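Search this site Enter keywords Go

Kirnside Lodge

March 6, 2019 – by Jhosep Restrepo

Kirnside Lodge is a guest lodge on the north shore of Lake Ploltar, 18 miles by road from the town of Bedavum. It has 33 beds in the main house and two cabins, and is open from spring until the first heavy snow.

The site was first used as a sawmill. Logs were floated across the lake and cut in a long shed near the present boat landing. After the mill closed, the land passed to the Kordestani family, who grazed sheep on it and lived in the former mill office. Anselmo Bittencourt bought the property from them and turned the office into a six-room inn. The main house was built later, on the footings of the saw shed.

The lodge stands on 121 acres, most of it second-growth woodland. Two marked trails start behind the house. The longer one climbs to a ridge above the lake – it is steep near the top and is closed after storms. Rowboats can be rented at the landing.

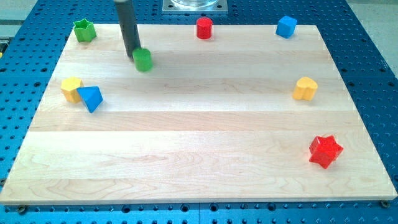 Small plastic shapes on a maple board.

Meals are served in the main house. Dinner is for overnight guests only, but the breakfast room is open to hikers on weekends. In July the lodge hosts a week of outdoor music, when over 2 miles of the shore path are lit in the evenings. Dogs are allowed in the cabins.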